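25 Sep 2006

Ratings model, still. I finally got the rest days term to behave, or at least to stop blowing up every time a team plays on back-to-back nights. The problem was dumb. I was counting the off day from the date the game was scheduled and Brândușa's table counts from the date it was played, so any postponed game came out with a negative rest number and the fit went off a cliff. Switched everything to played date. Note to self and to Oana: the column is called "gap" now, so if your old script asks for "rest" it'll choke.

Reran the whole thing on last season with the fix in. Home edge comes down a little, which I expected, and Skeltireck drops out of the top group, which I did not expect at all! They were sitting up there for weeks and I had half convinced myself they were really that good. I think what we were seeing was a soft run of opponents plus a pile of home games early, and the old version couldn't tell those apart. Oana says she told me so (she did, I have the email).

Tried the simulation at 500 runs first and the order of the middle teams kept flipping each time I hit go. Went up to 700 and it settled a bit, but Drerkley and Beltelton still trade places if I change the seed. I don't want to just keep cranking it up until I like the answer. Might be that those two teams are simply even and the table should say so – I could print them as tied when the gap is smaller than the spread between runs. Ask Brândușa if that would confuse people reading the sheet.
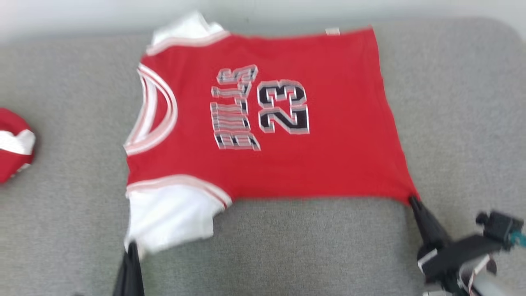
Other thing I wanted to get down before I forget it: overtime. Right now an overtime win counts the same as any other win by that margin, and I'm pretty sure that's wrong. A game that's level after regulation should be treated as a draw for rating purposes, or near enough, and then maybe a tiny bonus to whoever pulled it out. I did a quick version by hand on the Vương games only, where they had two overtime wins close together, and their rating slid down to where my gut would put it. Gut isn't evidence, I know. Needs doing on everybody.

Data problems found today: game 129 in the master file has the scores swapped, home for away. Fixed in my copy, NOT fixed in the shared one, so please nobody pull from there until I've merged. Also there's a Beltelton road game entered with no attendance, which we don't use anyway, but the reader skips the entire row if one cell is blank. So that game has been missing from every run we've ever made. Lovely.

For next time: overtime change across the full season, ties in the printed table, and make the reader complain out loud when it skips a row. Oana wants something we can put predictions on by November and I said yes before thinking about it. Should be OK if the overtime bit doesn't turn into a swamp. Stopping now, the run is still going and I'll check it in the morning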